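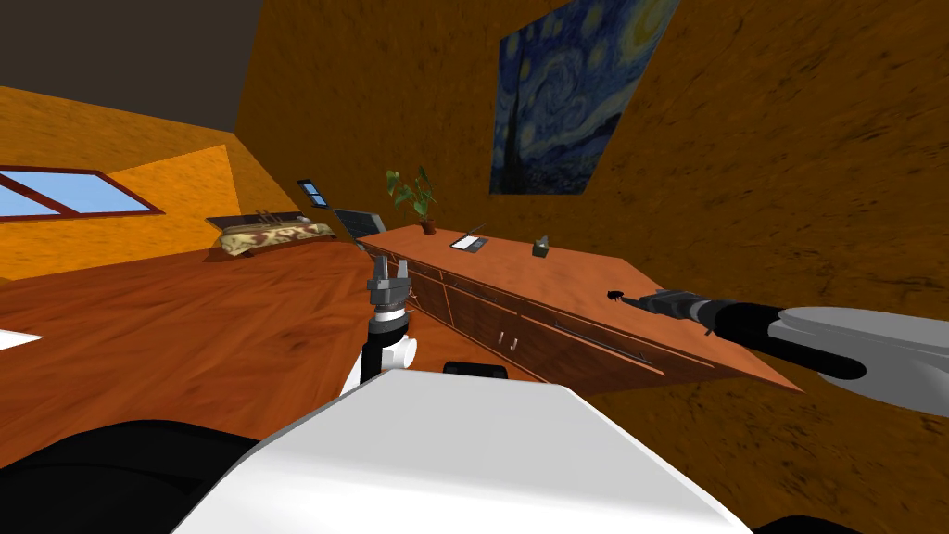 少年科学活动 实验室安全检查表(附意见)

检查日期:2026年9月2日
地点:Kivley 科学教室,一楼
活动:水质与土壤周末班,学生年龄十至十三岁
学生人数:29名
带队老师:2名

填写方法:合格写"是",不合格写"否",不适用写"无"。意见请写清楚位置,以便下次检查的人找得到。

一、出入口和通道

1. 两个门都可以从里面打开:是
2. 通道没有书包和箱子:否
意见:靠窗的通道放了三个装采样瓶的箱子。上次三月检查时也写过同样的问题。请在开班以前搬到储藏室,不要只是推到桌子下面。
3. 出口指示灯亮:是
4. 紧急集合点的地图贴在门旁:是
意见:地图是旧的,停车场的入口已经改了。可以先用笔改,新的地图以后再印。

二、水、电和火

5. 插座离水槽有足够的距离:是
6. 延长线没有破损:否
意见:后排一根延长线的外皮裂开,我已经拔下来,贴了"不可使用"的纸。请购买新的。
7. 灭火器在有效期内:是
8. 电热板用完以后关闭并拔掉插头:无
意见:本期课程不加热。如果老师改变计划,这一项要重新检查。

三、洗眼器和急救

9. 洗眼器每周放水一次并有记录:否
意见:放水记录到七月为止,后面是空白。我试了一下,水流正常,开始时颜色有一点黄,过一会儿变清。暑假没有课也应该放水。
10. 急救箱内物品齐全:是
意见:创可贴剩下不多,刚好20片。对这么多学生来说,我认为少了一点。
11. 学生过敏情况表在老师手里:是
意见:有一位家长还没有交表。请打电话问,不要等到上课那天早上。

四、药品和器材

12. 所有瓶子有标签,写明名称和日期:否
意见:Betora 的酸碱试剂盒标签清楚。自己配的盐水有四瓶没有日期,请倒掉重新配。
13. 学生用的护目镜干净,没有划痕:是
意见:数量够,但是小号的只有八副。年纪小的学生戴大号会滑下来,最好再买一些。
14. 显微镜电线收好,不垂在桌边:是
15. Nieminen 离心机的盖子可以锁住,最高转速限制在3000转:是
意见:这台机器只由老师操作。说明书现在放在抽屉里,希望贴一份简单的步骤在墙上。
16. 玻璃器皿没有缺口:否
意见:一个量筒口有小缺口,已经放进碎玻璃桶。碎玻璃桶快满了。

五、户外采样(河边部分)

17. 每位学生有救生衣:是
意见:Hosoder 租来的救生衣我一件一件看过,有一件的扣子很紧,小孩子自己打不开。请换一件。
18. 采样点水深不超过学生膝盖:是
意见:检查当天是这样。下雨以后水会涨,老师出发以前必须再量。
19. 有雷雨时的返回计划:是
20. 洗手的水和肥皂带到现场:否
意见:清单上没有写。学生摸过河泥以后会吃点心,所以一定要带。

总评:有条件通过。第2、6、9、12项要在第一次上课以前改好,其他的项目可以在两周以内完成。改好以后请在本表背面写日期和签名,并放回办公室的蓝色文件夹。

如果我的文字有不清楚的地方,请直接来问我,我每天下午在办公室。

检查人签名:__________
负责老师签名:__________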